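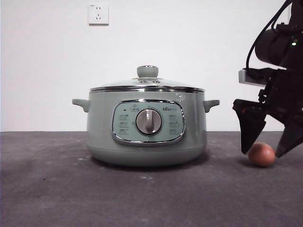

The composer behind most of the music in Girkstead, the low-budget musical that played for one week in the summer of its release and then spent decades turning up on late-night television, would like it known that she still loves the thing. She told me so before I had my coat off. We talked in her kitchen, because that's where the good light is and where the piano ended up after her last move, and we kept talking long past the hour I had promised to leave. On a dark gray tabletop stood a sage-green electric pot with a glass lid and a round green knob, and between questions my eyes kept going back to it, maybe because Girkstead is a very green movie and I had watched it twice that week.

"Everybody asks me about the reviews," she said. "I was twenty-something and I had a movie with my songs in it. I bought the paper, I read the review, I cried on a bus, and then I went home and played the whole score through for my mother. She thought the critic must have gone to the wrong theater."

For those who missed it (and you are in very good company), Girkstead is about a failing seaside dance hall and the family that tries to save it with a roller-skating pageant. There are 9 songs. The studio, Coppens, had wanted more, and had also wanted them sooner.

"They gave me four weeks," she said. "I wrote the opening number in an afternoon and the ballad took me all the rest of it, nearly. I couldn't find the bridge. I would walk around the block humming, and the man at the newsstand started humming it back to me, wrong, and his wrong version was better. So that's the bridge! I should have sent him a check."

The ballad is "Hutavura," named for the imaginary island the heroine wants to run away to, and it's the one piece of the picture that people who have never seen the picture seem to know. It was cut to half its length for the theatrical print. The full version was on the soundtrack album, which had a pressing of 4,000 copies and, she says, a cover that made everybody look seasick.

I asked if she had minded the cut. She thought about it for a good while, and got up to look for her glasses, and came back without them.

"I minded terribly," she said. "I wrote the director a letter, a very long one, and he wrote back a very short one. But you know, I saw it again last August with an audience, a real one, people in seats, and when the song stopped in the middle like that there was a sort of groan in the room. They wanted the rest of it. I had never had that from the full version."

That screening was at the Trelliro, the old single-screen house that has been running a summer series of forgotten musicals. Some of the crowd came in skates. She had been warned that there might be laughing, and there was, plenty of it, mostly during the pageant and during the bank manager's tap solo, which she says was always meant to be funny and was the only scene the studio took seriously.

"I laughed too," she said. "The hats alone! But nobody laughed at the girl. She sang it straight, and she was good, and after all that time she was still good."

She is writing again, a little, in the mornings. There's a song cycle for a community choir that she describes as "mostly about weather," and she played me a page and a half of it with a lot of apologizing over the left hand. Then, without my asking, she went into the full "Hutavura," second verse and all, and sang it in a voice that has dropped a good way since the demo. She stopped at the bridge to show me how it had gone before the newsstand man got hold of it.

I have to say he was right. The Trelliro plans to show Girkstead again next summer, and she has asked if they'd let her play the missing verses at intermission.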